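Isow Finger Pad Kit for Parallel Grippers

Replacement pads, screws and the setting gauge, one kit per gripper
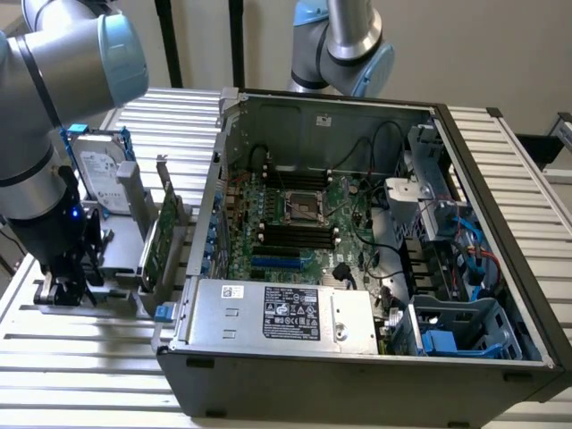 I've been selling these pads out of our little shop at Retska for a while now, and I run them on my own two-arm PC cell too, so most of what I know about them comes from wearing them out myself. If your arms are picking up drives in caddies, expansion cards, spacers and all the other awkward stuff that goes into a workstation, the pads are the part that's going to need your attention first. The arms mostly look after themselves. The pads don't!

What's in the kit

4 finger pads (enough for both fingers, plus a spare pair)
Pad screws, with a few extra for when one rolls under the bench
Setting gauge
Small tube of threadlocker
Printed change sheet

Price is $68 per kit, or $160 if you buy three. Shipping is added at checkout.

When to change them

I change mine every April whether they need it or not, and usually once more in the fall. If you want a better rule than that, look at the gripping face under a lamp. New pads have a fine crosshatch on them. Once the middle of the crosshatch has gone smooth, cards start to tip a little as they leave the fixture, and you'll find yourself blaming the program when it's just the pads. I spent a whole afternoon re-teaching a pick point for that reason (Shinji Okabe from the day shift was very polite about it). Wipe the face with alcohol first, though — sometimes the smooth patch is only grime.

How I do the swap

Park the arm low over an open patch of bench where you can get both hands in, then lock out the cell and shut off the air or power to the gripper, whichever yours uses. If there's a case on the bench with its side off, take it out or cover it. A pad screw dropped onto a motherboard is bad enough, and one dropped into an open CPU socket will ruin your week.

Open the fingers all the way before you lock out, or you'll be fighting them. Back the old screws out evenly, lift the pad straight off, and clean the seat with a dry cloth. Don't scrape it. Put one small dot of threadlocker on each new screw, run them in by hand, and stop when they're just snug. Then slide the gauge between the fingers, close them on it using the manual release, and finish tightening with the gauge still in there. That's the step people skip and it's the one that keeps the two faces parallel.

After that I run the first few picks at reduced speed on something cheap. I use a gray plastic spacer. A bare card is a terrible thing to test on, because the pads will hold it fine right up to the point where one of them isn't sitting square.

While you're in there

Check the fixture as well. If the card slot has opened up, new pads won't help you at all, and the card will lean whichever way it likes. I also blow the grooves in the bench out with the vacuum on reverse, as loose screws seem to love living in them.

Will they fit mine?

They fit the Oshima and Brelgate parallel grippers with the two-screw finger. The older single-screw Oshima finger needs the adapter plate, sold separately, part 63. If you're not sure which one you've got, measure between the screw centers and email me the number along with a picture of the finger. Sayaka Hamada usually answers those and she's quicker than I am.

Do I have to re-teach after a change? Not if you used the gauge. If your old pads were badly worn you may want to check your grip width, since the new ones are thicker in the middle.

Can I buy just the gauge? Yes, send a note with your order. The gauge isn't a wear part, so go easy on it and it'll outlast a good many sets of pads.

Page updated January 27, 2020. Yevdokiia Hrynyshyn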